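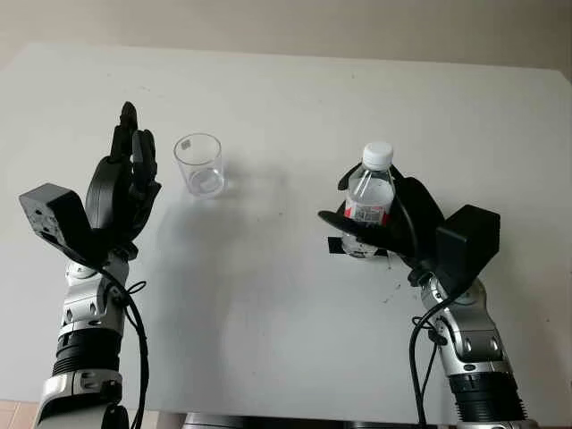 Ballarat, 12 July 2025

Review: Velleck height-adjustable table, white top, three months in

I bought the Velleck in April to replace a pine dining table I had been working at since we moved. It gets used for sewing pattern cutting most mornings and for bookkeeping in the afternoon, so I wanted one surface that could go up for the cutting and down for the chair. I paid full price and have no arrangement with the seller.

Delivery and assembly

It came in two cartons. The top is in one and the frame, feet and motor are in the other. The heavier carton is marked as a two-person lift and I'd take that seriously, particularly if you have steps. The courier left both on the verandah.

Assembly took me an evening. The instructions are drawings only, and step 10 shows the crossbar the wrong way round. If you follow it as drawn, the cable tray won't line up with its holes and you will have to undo four bolts and start that part again. There were 12 wood screws in the bag for the top and the frame takes all of them, so don't lose one in the carpet like I did. The supplied Allen key is soft. Use your own if you've got a decent set.

The top

It's a plain white surface with a low sheen. Chalk wipes off with a damp cloth. Tailor's wax doesn't, and needs a bit of methylated spirits on a rag. Blue biro came off on the second go. I've kept a cutting mat on it for anything involving a rotary blade and would suggest the same.

White does show everything. Lint, pencil dust and bits of thread are all visible by lunchtime. For cutting dark fabric that suits me, as I can find the edge of the cloth without turning the lamp on. If you're only after a computer desk, I'd look at the grey.

The edges are squared off and a bit sharp on the forearms if you type for long. My previous work table, a Koutsoukos, had a rounded front edge and I miss it.

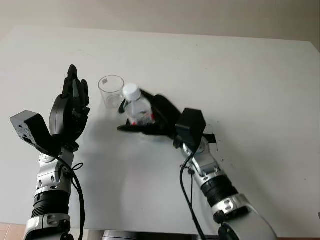 Stability and noise

At sitting height it doesn't move. At full height there is some sway front to back when I lean on it with the shears, less so side to side. Retightening the feet after the first fortnight helped. The floor here isn't level and the adjustable pads coped with that, though you need to get down there with a torch to set them.

The motor makes a low hum, quieter than our fridge. It takes a few seconds to get going after you press the button, and I kept pressing twice at first, which stops it. There are two memory positions. Mine are 67 cm for the chair and standing height for cutting. The lower one has drifted slightly once and I had to reset it by holding the down button until it clicked.

Accessories

I added the Kilach clamp-on drawer, which fits, but only along the back or sides. The crossbar is in the way at the front. The clamp opens to 27 mm and the Velleck top just goes in. It's a shallow drawer, good for pins, chalk and a tape measure. My bigger scissors have to live elsewhere.
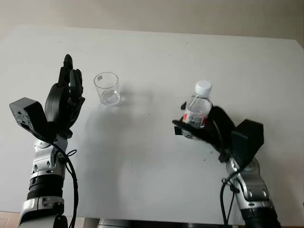 The clamp pads are hard plastic, so I put a scrap of felt under each one to save the finish. So far there's no mark. The drawer runners were stiff and a rub of candle wax fixed them.

I also tried a Worier lamp on the same edge and sent it back. The arm sagged at full reach and the switch is on the cord, down near the floor.

Would I buy the table again? Yes, at the sale price. At full price I'd want the step drawn properly and a better finish on the front edge. The seller answered my email about the instructions in two days and said a corrected sheet was coming. I haven't seen it yet.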